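FROM THE SHARED ROOM: DRINKWARE, TOWELS AND OTHER DIPLOMATIC MATTERS

The drying shelf has arrived. Those of you who followed the long correspondence on this subject (2,962 words, according to the person who had to forward it) will be relieved to hear that it is gray, flat, and up off the table on a black metal frame, exactly as promised in the Stotadel catalog. It was also promised in January. We have decided to let that go.

The shelf is for cups, mugs and tumblers. It isn't for lunch, mail, chargers, or the Koutsoukos binders, which have a cabinet of their own and have had one for years. Cups go on the shelf clean. A cup with a tea bag in it is not clean, however briefly it has been there.

Towels are the other half of the story. The Lanari order brought us 5 packs, and for one glorious afternoon they sat in a tidy stack by the sink. They have since migrated. If you use a cloth, fold it or hang it up, or at the very least drop it in the bin marked CLOTHS, in letters we made as large as the printer allowed.

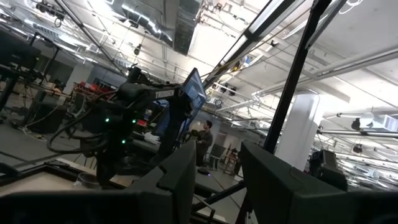
The white cloth, at rest on the table.

We realize that folding a towel takes four seconds out of a busy day. So does reading the reminder about folding towels, and we have now sent two of those.

On to the drinkware itself. The great sort is over, and anything chipped, lidless or smelling permanently of soup has gone. What made it through is a mixed crowd. There are the plain mugs, which everybody claims to dislike and which are always in use. There are the Cenaris conference cups, which hold slightly less than you want. And there is the teal tumbler with the diamond pattern, which looks like something from a poolside bar and has become the most requested item in the building. It's plastic, so please stop handling it like the family crystal, and please also stop taking it home. 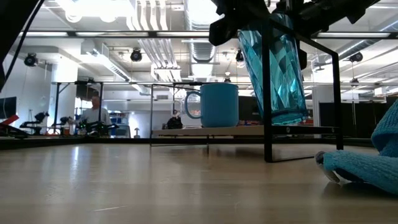 The teal tumbler and a light blue mug at the new shelf.

A few people have asked whether mugs should stand upright or upside down. There are strong feelings on both sides, and we've read all of them. Upright is fine if the mug is dry inside. Otherwise turn it over. Handles may point in any direction you like.

Spare towels are in the lower drawer. The upper drawer is still stuck.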